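# How many demos before a two-arm policy stops fumbling the pickup?

Hi all, first post here after a good long while of reading quietly, so please be patient with me!

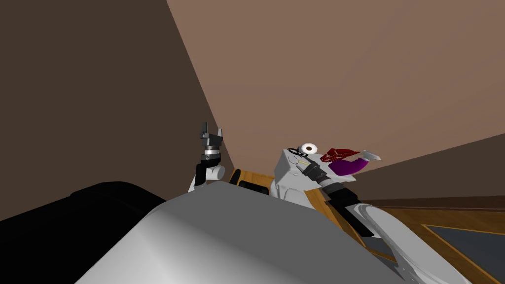

I'm collecting demonstrations in simulation for a clear-the-surface task with two arms. Every episode starts with a mix of objects on a small stand, and I teleoperate the arms to pick them up one at a time and put them away. I've been using Plorkier to record and replay, and so far I have 80 episodes that I'd call clean. I trained on those over a weekend and the policy reaches toward the right thing most of the time, then closes the fingers a bit early and nudges the object away. It does worst with anything curved, like the purple eggplant-looking one.

My question is whether I should just keep going to 200 with the same setup, or stop now and change how I'm collecting. I reset everything by hand, so I'd love to hear from somebody before I spend another month of evenings on it.

**grimshaw_attic**

Welcome! I was in much the same spot last November, so I'll tell you what I did and you can take what's useful. I kept recording (stubborn, I know) and got to 308 episodes, and the early closing was still there. When I finally sat down and watched my own demos at half speed, I saw that I had been starting to close the gripper while the arm was still moving. The policy had learned my bad habit perfectly well!

So I'd look at your recordings first. Plot the gripper command next to the wrist speed and see where the two overlap. If it's the same as mine, rerecord a small batch where you come to a full stop, wait a beat, and then close. I threw out the worst of the old ones too, which hurt a little, but the new training run was much better for it.

Also, do vary where the stand sits and which way the long objects point. I left mine in one spot for weeks and the policy went to pieces as soon as I moved it.

**hirby-fan**

more data. always more data. 200 is nothing

**Evia Lab Helper**

I agree with most of the first reply, and would only add that you should keep the failed grasps where you recovered and tried again. People like to delete those because they look messy, but they show the policy what to do after it bumps something. Tag them separately so you can train with and without, and run each version at least 2 times with different seeds before you believe the difference.

For the resets, a short script that scatters the objects and lets them settle before you take over will save you a lot of evenings. Check for anything that lands off the stand, and decide early on whether those episodes count.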